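Shakya Room Pack for Club Simulators
Herel Classroom Robotics

Item no. 3150
License: one club, up to 7 seats
Price: see order form
Updated April 16, 2021

The Shakya Room Pack is a set of furnished indoor scenes for student teams who write navigation and object-search code in simulation before they get time on a real robot. It loads into the Jerby simulator, version 2 or later, and uses the same controls as the starter rooms your club already has.

Each scene opens from a fixed viewpoint, and students can move the viewpoint from the scene menu. Furniture and props are separate objects with their own names, so a team can move a stool, take out a lamp or put a tripod between the robot and its goal.

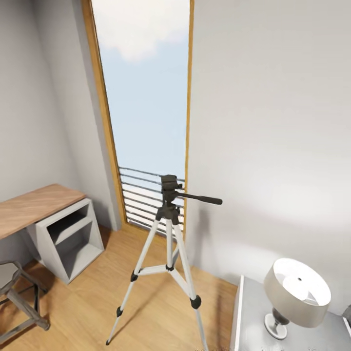

Collision shapes are included for all furniture. Thin parts such as tripod legs and stool crossbars have their own shapes, so a planner that treats every object as a box will find fewer paths than one that doesn't. Teams can switch to simple boxes under Settings while they are learning.

The pack was put together with the robotics club at Stilley Middle School. Naveen Solanki coaches the club and wrote the seven practice tasks. Seema Mittal checked them with students who had one semester of Python. The search tasks are the shortest and a good place to begin.

In the box
Download code
Printed task cards
Coach's guide with sample solutions
Score sheets for club meets

Requirements
Jerby simulator, already installed
3,630 MB free disk space
A graphics card is recommended. Without one, turn shadows off.

Not included
Robot models. Any wheeled base from the Jerby library will work.

Ordering
School purchase orders are accepted. Clubs that register before September get the next set of task cards at no charge. Send questions about licenses to Mamta Bansal in school sales.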